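Chapter 7
Furniture and the Room

A room is used through its furniture. Walls and windows set the limits, but the height of a seat or the depth of a shelf decides what people can do there. This chapter looks at how pieces are sized and placed, beginning with the table. Chairs and storage are taken up in the second half.

Most tables are set parallel to a wall. This saves floor area and makes the room easy to clean. In the Tridgate housing survey, which covered 362 homes, almost 3,000 pieces were measured, and the drawings show tables pushed to the wall even in large rooms.
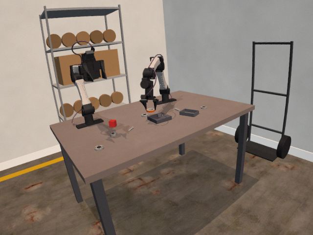
Placement also affects how people walk through a room. A table in the center must leave a clear path on every side, and its corners need more room than its edges. When the top is turned diagonally, as with the brown one shown, a corner points out into the floor and the path has to bend past it. Square legs standing under the corners take up space at the same points.

Wojciech Piątek's plans for the Zuseck apartments use a round table for this reason. We return to them in Section 7.3, after the exercises on clearance.

Related chapters
Chapter 6: Doors and Openings
Chapter 8: Light in the Home
Case study: The Badawi House

Shares: 7
Comments: 0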